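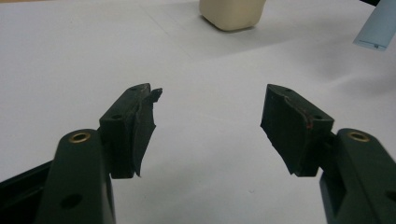 Umton Women's Football Club — Coaching Department

Season review, speaker notes
Members' night, November 18, 2021

Start with thanks to the members who traveled to Prirstead in May. Long drive, poor weather, we lost by a point. Pause for the groans.

Attendance. Best home crowd was 313, against Narneo. The next best was 310. The target for next year is 500 at one home game, and the date will depend on the draw.

On the field. We started slowly. Four losses in the first five games, most of them in the last quarter. The midfield was getting to the ball first but kicking it long to nobody in particular. After the bye we went shorter and used the wings more, and the scores came up.

Defense held up all year. Mention the second Narneo game — one goal conceded after halftime.

Injuries. Two knees, one shoulder. All three players are back running. Don't give return dates, even if asked.

Preseason. Training moves to Espinoza Oval while our ground is resurfaced. Parking is on the north side only. First block is running and skills, no contact. Each player has been asked to log 1000 kicks before the first practice match, left and right foot.

List changes. Six new players so far, three up from the juniors. Names go out when the forms are signed.

Questions. Ten minutes, then hand over for the raffle. If fixtures come up, say we are still waiting on the league.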